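Back from four days in Clokolholm and my calves are still mad at me. Little thread for anyone thinking of going – it's a small place but wow, so much green!

We took the coast road out of the city in the morning, windows down the whole way. The last 27 miles have no gas station, so fill up at Mendis. I didn't. I coasted into town with the light on, sweating.

Stayed at the Makokha guesthouse (Elibariki runs it, makes ridiculous banana pancakes). It's up a hill behind the church and you can hear the creek from bed. Bring earplugs if creeks bother you, I guess??

Day two was the Zukeo falls trail. The sign says 3 hours and the sign was written by a goat. Took us almost five, with a very long lunch on a rock.

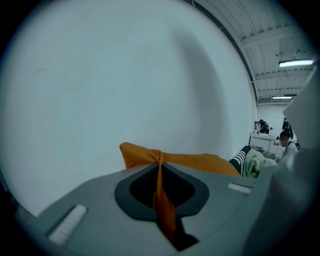
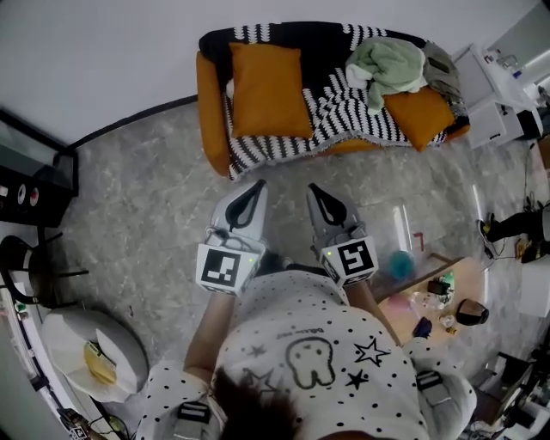
Kanini wants to know: can you swim at the falls in April?

You can get in at the lower pool, but the upper one stays roped off until the summer. It's freezing, fair warning. I lasted as long as it takes to scream once.

Costs, for the planners: 20 bucks to park at the trailhead all day, 80 a night for the room with breakfast. Cash only at the trailhead!! The machine eats cards, ask Mylene.

Food – get the fish stew at the place by the boat ramp. It closes early, so go before sunset. We missed it the first night and had crackers in the car.

Would go back tomorrow. Next time I'm doing the lighthouse walk, which we skipped for fog and also laziness.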